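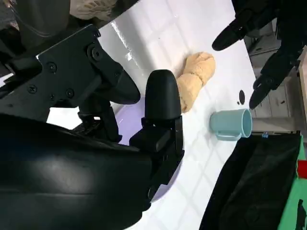 **Week 7: How a tune travels**

Last week we left our ballad in the port of Mansilla, and now it gets really fun! Folk songs change as they move. A singer forgets a line, borrows one from another song, and the next village learns the borrowed line as the true one. Compare verses 2 and 5 on your sheet and you'll hear it happen (the rhyme breaks, the melody doesn't).

Words to know: *variant*, *refrain*, *floating verse*.

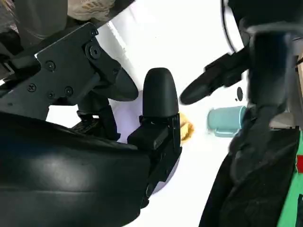
Inna Kravets wonders whether the refrain could be older than the story it sits in, and I love that question. Refrains are short, everyone joins in, and so they last. Try singing the Grindetti version with the Parnness refrain. It fits almost perfectly!

For next time: read to page 22, pick one floating verse, and find it in two other songs. Hum them first, then write.

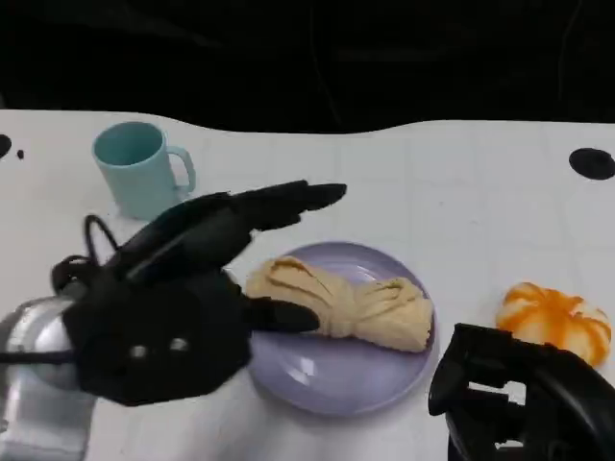
*Fig. 2. Folded cloth on a purple plate.*

Bring your song sheets, and come ready to sing the 16-bar version.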